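In praise of the divided lunch box

I have eaten lunch out of a box for most of my working life, and I have opinions about boxes the way other people have opinions about cars. My first was a margarine tub. My second was a handsome thing with a latch that sprang open on the Endside bus and delivered a serving of lentils into the bottom of my bag, where some of them, I suspect, still live. After that came a long parade of plastic ones, each a little more orange from tomato sauce than the last, until my friend Aurora Rocha gave me a steel one for my birthday and I finally stopped shopping.

What I want to defend is the wall down the middle. A lot of people think the divider is for children. My neighbor Balthasar Eder, a sensible man in most respects, tells me that it all ends up in the same stomach, and he packs his rice, his salad and his slice of plum cake into one big round bowl and eats his way down through the layers. I have watched him do it. I have seen what the dressing does to the cake, and I remain unpersuaded.

A divided box makes you think about lunch for a minute before you leave the house, and I believe that minute is good for a person. You have the big side and the small side. The big side takes care of itself, as it's usually whatever was left in the pot last night. But the small side sits there waiting to be filled, and you find yourself cutting up a pear, or remembering the olives at the back of the fridge. I doubt I would have eaten half the fruit I've eaten in the past ten years if there hadn't been a little empty room asking for it.

Then there is the matter of size. The one I carry holds 900 milliliters altogether, and I would not go bigger. I tried a 1000 once and kept filling it to the top, as one does, and spent my afternoons wanting a nap. My daughter swears by a 300 for her morning snack, which to my mind is a teacup, but she is young and eats standing up.

Steel has its drawbacks and I won't pretend otherwise. You can't put mine in the microwave, so in winter I plan for things that are good at room temperature – cold noodles, bean salad, a thick potato omelet – or I wait my turn at the little pan in the break room. It also dents. But it doesn't hold on to the smell of last week's curry, and it washes up in no time at all.

The lid deserves a kind word too. I like a lid I can see through, even dimly, so I can pick mine out of the office fridge and tell whether I've already been at the grapes. And I like a little vent on top. Pack soup-warm rice into a box that closes tightly, let it cool, and you may find yourself at noon wrestling with a lid that simply won't let go. Lift the tab first, then start from one corner and go gently. My mother opened every jar in her kitchen with brute force and a dish towel, and I wish she had lived to meet the vent.

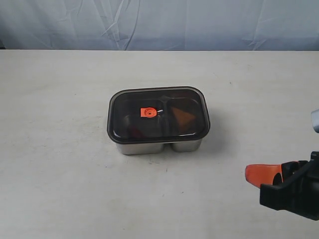
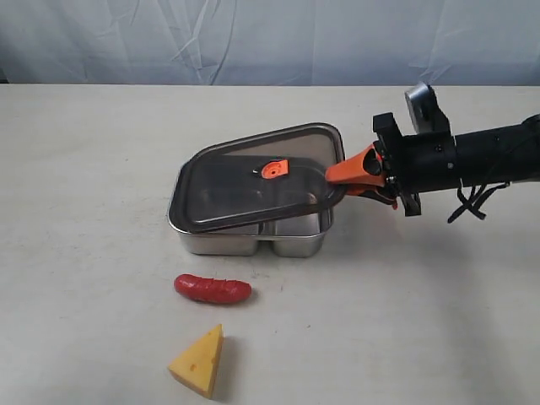 Two-compartment steel box with a tinted lid and orange vent: closed in the first photo, the lid coming up from the right in the second.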